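Ticket #174 - left/right grippers drift apart on two-hand box lift
Project: Drodbridge (shared workshop build)
Status: open, partly fixed
Priority: whatever, but it's blocking the Wednesday session

Symptom
Two hand-held grippers, one box, one at each end. Playback of the recorded run has the two tips closer together than the box is long. Not by a little either, 20 mm by the end of a take. Single gripper runs look fine. Only shows up when both are going at once.

Setup
Both grippers on the same firmware, yellow tips on both. Clear plastic food box with the yellow clips, nothing in it. White table. Logging to the laptop on the standing desk, terminal left open so we can watch the two streams scroll by. Jikon board does the timestamps for the left unit, right unit stamps its own. (yes I know)

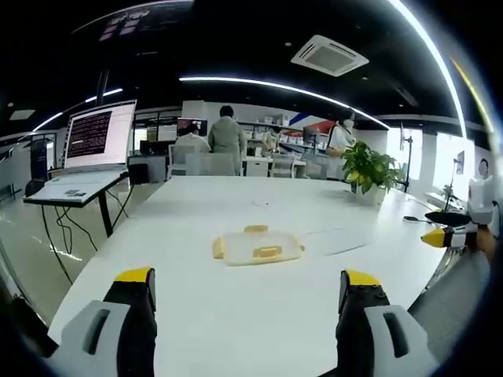
Log level was on info for the first batch so those runs are useless for timing. Switched to debug after. Config is in the Drodbridge folder, file called pair_old, dont use the one called pair_new, it has the width limits swapped.

What I tried, in order

1. Re-zeroed both jaws. Fully open, fully closed, save. Left unit reported the same closed value as before, right unit was a hair off. Fixed it. Drift still there.

2. Swapped cables between the two. No change, so not the cable. Put them back.

3. Swapped USB ports. Drift got smaller for two takes then came back. Wasted an hour on this. Ignore.

4. Short takes vs long takes. Short ones OK-ish. Long ones bad. Gets worse the longer you go, pretty much a straight line. So it's a clock thing, not the tracking falling over.

5. Held the box still on the table, both ends gripped, no moving at all. Figured if the drift is timing then a still box should hide it.
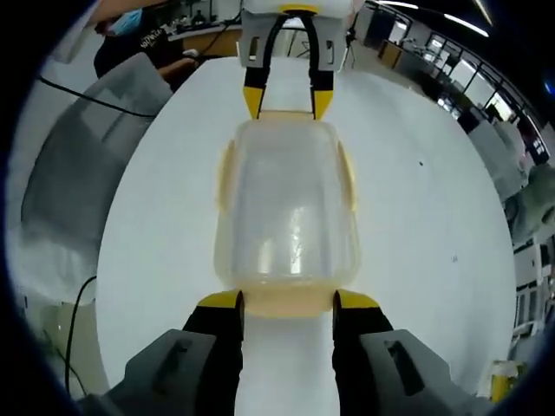
And it does hide it. Tip distance stays flat the whole take, jaw widths flat too. Start sliding the box and the error shows up right away. So timing, 100%. Went back through the debug log and the right unit falls behind by 300 ms over one long take. Left is steady.

6. Turned off the Gorgate sync script, thinking it was fighting with the right unit's own clock. Worse. Turned it back on.

7. Sync script was set to check in every 2000 ms. Dropped it to 300. Much better!! Error on a long take down to a couple mm. Laptop fan not happy.

8. Tried routing the right unit through the Jikon board too so theres only one clock. Board only sees one device at a time. Either the splitter is bad or I have the address wrong, both units might be shipping with the same default. Need to look at that with the case open and didn't have the small driver.

9. Repeat of step 5 with the new interval, box gripped at both ends again, then a slow slide across and back. Three takes. Compare against the old ones before closing this.
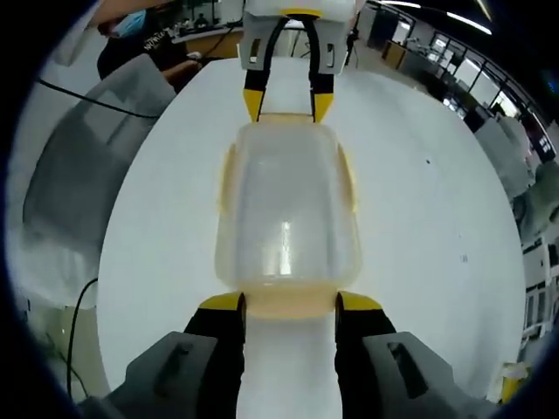

Where it stands
- Interval at 300 is the workaround. Leave it there.
- Single-clock fix not done. Needs the address changed on the right unit.
- Old two-hand takes from August: assume bad unless the box wasn't moving. Moved to a folder called drift, not deleted.
- Single gripper takes are fine, keep.

Open questions
Does the Dijkstra planner branch read the raw stamps or the corrected ones? If raw then the workaround does nothing for it and whoever is on that branch needs to pull the corrected column instead. Column names are almost the same, check twice.

Also is anyone using the second splitter. Gray, was on the parts shelf. Would like to try it before I blame the board.

Update, 9:40 pm
Found the splitter. Same result, board still sees one device. So most likely the address. Will do it next time I'm in, bringing own driver.

Update
Forgot to say, if you re-run the zeroing, restart the logger after or it keeps the old closed value. Got me twice.

Contact the workshop desk | © Drodbridge build log | Back to top
This site uses cookies to keep you logged in. Accept / Settings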